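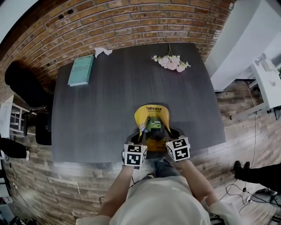 How much of our hand pose error comes from the wrist cubes, and how much from the gripper fingers flexing?
Mostly from the cubes, going by what we've got so far. When Chin-lung clamped the fingers down so they couldn't flex, the error barely moved. When he re-seated a cube between takes, it jumped.

October, notebook 2, tracking stuff

OK so, picking up where I left off before lunch. I-hsuan wanted to know why the replayed trajectories from Floller drift on the left side and not the right, and I've now spent most of a day on it (sorry, I-hsuan, I know you wanted the short version!). Floller is still the old pipeline: detect markers in the head view, solve for the cube, offset to the fingertips, done. Zametti is Lai-ching's rewrite, which throws in the wide views from the grippers too and solves for everything together.

I ran both on the same 300 takes. Floller gave me a usable path on both hands in 83 percent of them. Zametti did better, but I don't trust the number yet. It's happy to hand back a nice smooth path when a cube has been turned away for ages, and smooth isn't the same as right. Gonçalo says to plot the residuals per face before I get excited, and he's right, so that's on the list.

The thing I really want to write down before I forget: the offset from cube to fingertip is a single fixed transform per hand, measured once, with the strap snug. If the strap creeps up the wrist even a little, every fingertip position after that is wrong by the same amount, and the solver has no way to notice. I'm fairly sure that's the left side drift. It looks constant within a take and then changes from one take to the next, which is just what you'd expect if the strap is moving when people put it on. 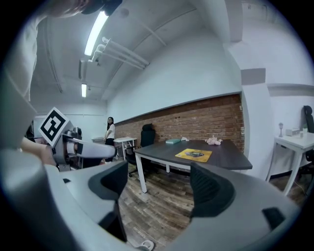
The gripper markers don't have that problem, being fixed to the body of the tool, so I'm using those takes as my baseline. Same table, same kind of pick and place, and the drift goes away in the replay. Lovely! Still only one operator though, so I'm not calling it proven.

To do:
- touch-point check at the start of every bare-hand take (fingertip to table corner, hold it, then go)
- residuals per cube face, both pipelines
- ask Cheuk-hei if Zametti can carry the offset as an unknown per take instead of a constant
- rerun the 9 worst takes by hand and look at them properly

Lai-ching, if you read this before I find you, the config I used is the one with the smoothing turned down. Leave it like that please, I want to see the ugly version first.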